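课程项目报告:宿舍公共厨房的剩饭剩菜到底去了哪

小组:Qiuyue Ye(执笔)、Sándor Hegyi、Aranka Halász、Uriel Chávez
指导老师:Kálmán Rácz
状态:交稿版,附录表格另发

1 为什么做这个

选题改过一次。原来想做整个食堂的浪费,食堂那边不给数据,只好缩小到Naravero宿舍楼的公共厨房。楼里4个厨房,我们选了2个,二层和五层。二层住的多是一年级,五层基本是高年级和交换生,做饭习惯差很多,正好可以比。

问题就三个:扔掉的是什么;为什么扔;贴个标签、腾一格公用架子能不能少扔一点。最后一个只能算试探,时间不够。

2 别人怎么做的

文献看得不多,老实讲是赶出来的。家庭食物浪费的研究大部分靠自己记日记,毛病是记着记着就不记了,而且人一记就会不好意思扔。另一类是翻垃圾桶称重,脏,但是准。我们两种都用了一点,以称重为主,日记只当参考。

宿舍和家庭不一样的地方:冰箱共用,谁的东西分不清,放假前集中清空。这块材料很少,所以觉得值得做。

3 方法

3.1 称重
两个厨房各放一个带盖的厨余桶,Brurkum牌,桶上贴说明(中英文)。每天晚上收一次,分类称。类别:主食(米饭、面、面包)、蔬菜水果、肉蛋奶、熟菜、其他。果皮骨头茶叶渣这些不可食的单独一袋,不算浪费。

分类标准吵了很久。土豆皮算不算?西兰花的杆算不算?最后定:组里有两个以上的人会吃的就算可食。不太科学,但是统一。

3.2 问卷
纸质加二维码。问做饭频率、一次买几天的菜、最近一次扔东西的原因。原因可以多选。问卷第一版把“过期”和“变质”写成一个选项了,Aranka发现的,重印了一次,旧的作废不计入。

3.3 标签和公用架
前半段什么都不动,只称。后半段在五层冰箱门上挂标签和笔,写名字和日期,再空出一格当公用架,放上去的东西谁都可以拿。二层不动,作对照。

4 结果

4.1 总量
两个厨房全程可食部分合计2179克……不对,这是二层前半段的数,全程的见附录表1。五层同期是986克,不到二层的一半。这个差距比我们预想的大。

二层里主食占得最多,主要是米饭。访谈里好几个人说电饭锅最小刻度煮出来也吃不完,第二天就不想吃了。五层扔的多是叶菜和香菜,一买一大把,用一点点。

4.2 原因
问卷里选得最多的是“忘了冰箱里还有”,然后是“一次买太多”。选“不好吃”的比想的少。有一个人在空白处写“被别人挡在后面看不见”,后来访谈时好多人也这么讲,应该一开始就做成选项的。

价格也有关系。楼下Gumholm超市的菜大多是整包卖,一个人住吃不完。Uriel去问过能不能散称,店员说只有周二的菜摊可以。这个信息我们后来写在五层的白板上了,可能也影响了后半段结果,没法分开。

4.3 标签有没有用
五层后半段变少了。但是不敢说是标签的作用:后半段碰上考试周,做饭的人本来就少,二层也跟着降了,只是降得没有五层多。公用架上流转最快的是鸡蛋和面包,最慢的是各种酱料,没人要,最后还是Sándor拿走了。

标签大概一半写了日期,剩下的只写名字或者画个符号。笔丢过,补了一支。

5 桌面整理和备餐面积

这一节是中期答辩时老师要求加的,写得短。备餐台面的大小会影响大家一次做多少菜,台面小的时候很多人图省事一锅煮,量就控制不住。二层台面窄,还常年放着一个Fukuda电饭锅和别人的碗架,真正能切菜的地方只有一小块。五层的宽一些,而且大家有用完就收的习惯。我们试着在活动室摆了一次分餐,每人按自己的量取,剩下的明显少,不过只做了一次,不能当数据。 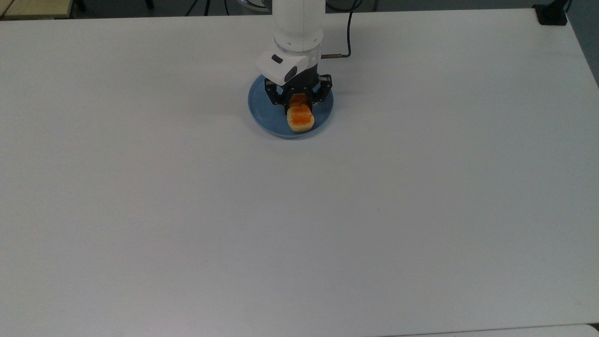

图3 白色大桌面及上方的白色机械臂,末端为黑色两指夹爪

分餐那次的做法:先报要吃多少,再下米。听上去很傻,但之前大家都是倒进去再说。饭后问了一圈,多数人愿意再来,嫌麻烦的主要是嫌洗碗。

6 问题和不足

时间短,又撞上考试,前后不可比。
两层楼住的人本来就不一样,对照不干净。
有人知道在称重以后把剩饭带回房间扔,至少访谈里承认了两个。所以二层的数可能偏低。
厨房秤中间换过电池,换完没有马上校准,那天的数保留了但在附录里标了星号。
液体没算。汤、牛奶倒水池的完全没有记录,这个估计不小。

7 建议

给宿舍管理处的:冰箱分格并且编号,比贴标签省事;放假前一周开公用架,不要等到清冰箱那天一起扔。
给同学的:米饭煮多了趁当天分装冷冻,别放冷藏里等着忘。香菜可以两三个人合买。
如果下一届有人接着做,建议避开考试周,问卷里加上“看不见/被挡住”这一项,液体想办法量一下。

8 分工

Qiuyue Ye:称重排班、报告正文
Sándor Hegyi:数据录入、作图
Aranka Halász:问卷设计和重印、访谈
Uriel Chávez:访谈、跟超市沟通、标签和公用架

感谢Kálmán Rácz老师在中期答辩以后帮我们把问题砍到能做完的大小,也谢谢二层和五层忍受厨余桶味道的各位同学。原始记录表是手写的,字很乱,需要的话找Sándor要扫描件。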